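**Kakwood Weekly – digital editions meeting, 6 October 2022**

Chair: Ilham Radwan
Notes: Angus Forsyth

**1. July minutes**
Agreed, with one fix: the Kozma trial ended in July and was not extended.

**2. Tablet edition**
Subscribers stand at 2,636. Angus went through the reader survey, which had 400 replies. Most people open the tablet edition in the evening and read it page by page. Phone readers go straight to single stories. 109 replies asked for larger type. Ilham wants the text size control moved to the top bar before any other design work.

**3. Pevance contract**
Renewal is due in 18 weeks. Page loading is still slow on older tablets. Angus to ask Pevance for a fix date in writing. Kama has also sent a quote – to be read before next meeting.

**4. Video ads**
Complaints about sound starting by itself. Agreed to mute by default. The sales desk is not happy with this and will send its own note.

**5. Food section**
The snacks feature runs in the tablet edition first, print a week later. Captions still need a second read. Page picture approved.

**6. Other business**
Archive search is down for back issues. Ticket open with Pevance.

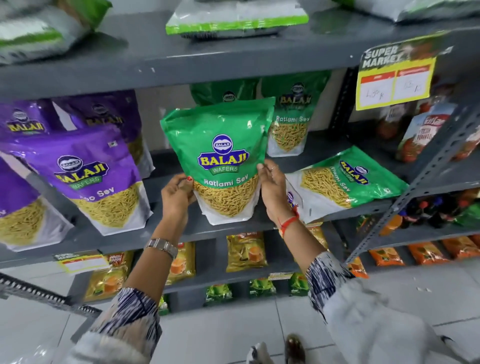

*Item 5: Balaji Wafers Ratlami Sev, snacks feature*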